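The Plunham Bus

Ionuț Mocanu missed the last bus from Plunham by the length of time it took to tie a shoe. He watched it go up the hill with its lights on and then he sat down in the shelter and tied the other one.

It was November and he had been in the town for 12 weeks. He knew the walk home was 6 miles because his landlord had told him so, in the voice of a man who had never done it.

The road left the houses behind at the chapel. After that there was a hedge on one side and a ditch on the other, and he kept to the hedge. He thought about his father, who had once walked home from a wedding through snow and talked about it for the rest of his life. Ionuț had always supposed the distance grew with each telling.
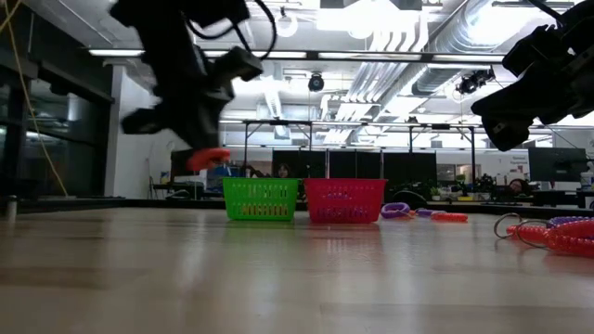

At the bridge a van slowed beside him. The driver was a woman in a wool hat, with a dog on the passenger seat.

"Where are you going?" she asked.

"Illero," he said. It was the name of the farm, painted on the gate, and he had never found out what it meant.

"I'm going past it. You'll have to sit with Tai."

The dog did not want to move. In the end Ionuț got in and Tai lay across his knees, heavy and smelling of river. They drove without talking. The heater made a ticking noise - it sounded like someone knitting.

"My husband used to work there," the woman said at the gate. "They had 156 sheep and he knew every one of them. He didn't know my birthday."

Ionuț laughed, then wondered if he should have. She was looking at the farmhouse, where the kitchen light was on.

"Is the pear tree still in the yard?" she asked.

He said it was, though it hadn't given much this year. She nodded and put the van in gear. He stood at the gate with dog hair all over his trousers until he could no longer hear the engine, and then he went in and rang his father.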